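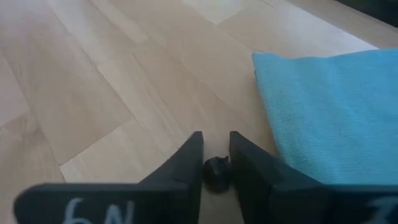

Pale wood laminate, laid on the diagonal

About Plemell

Plemell is a flooring shop and fitting firm. We supply laminate, vinyl and carpet to homes, small offices and schools, and we fit most of what we sell.

Arlindo Cavalcanti started the business as Cavalcanti Floors, working from a van and a rented lock-up. Wellington Queiroz joined him as a fitter and later became a partner. The name changed when we moved into the present showroom, which has 424 samples on the walls and in the racks. You can borrow up to two at a time to try at home.

Zuleica Vieira runs the showroom and takes bookings. Josué Xavier does the measuring visits. He checks the subfloor, looks at the door heights and writes up a quote, usually while he is still in the house. Reinaldo Evangelista leads the fitting team.

A quote covers boards, underlay, trims and labour. Moving furniture is charged separately - tell us when you book if you need it. We take up old carpet but we do not remove ceramic tiles.

Fitting work is guaranteed for two years. Manufacturers' guarantees vary by range and we hand over the paperwork when the job is finished.

The showroom shuts for stocktaking for two days each March. Measuring visits carry on as normal.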